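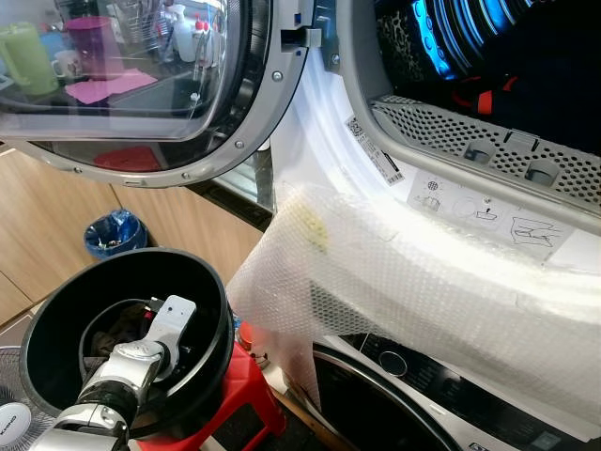

I have spent most of March on one question: does a policy trained on unloading a tumble dryer cope better if we mask reflections in the door glass? The short answer is yes, a little, and less than I had hoped.

The baseline was trained on 362 demonstrations. Its usual failure is easy to describe. With the door open, the glass shows a second, curved kitchen, and the policy sometimes treats a reflected cloth as laundry. Yi-chun Shih spotted this first, in the attention maps, and I didn't believe her until I had replayed the logs.

Penden is our fix. It fits an ellipse to the door rim, estimates the glass region from that and replaces it with noise during training only. At test time the policy gets the full view. We also tried masking at test time, but the ellipse fit drifts when the arm crosses the rim, and the grasps got worse.

Over 127 trials per condition, reaches towards the glass fell by almost half. Completed unloads rose by 5 percentage points, which I would not call settled. Dark fabric at the back of the drum is still the main cause of failure, and Penden does nothing for it. The drum light helps near the opening and hardly at all behind the first layer of clothes.

Efren Mercado thinks the noise acts as plain augmentation and that the ellipse is beside the point. He may be right. The control is simple enough – same area of noise, random position – and I am running it on two seeds now. Svenja Kettler has asked for the wrist camera to be left out as well, so that will be the run after.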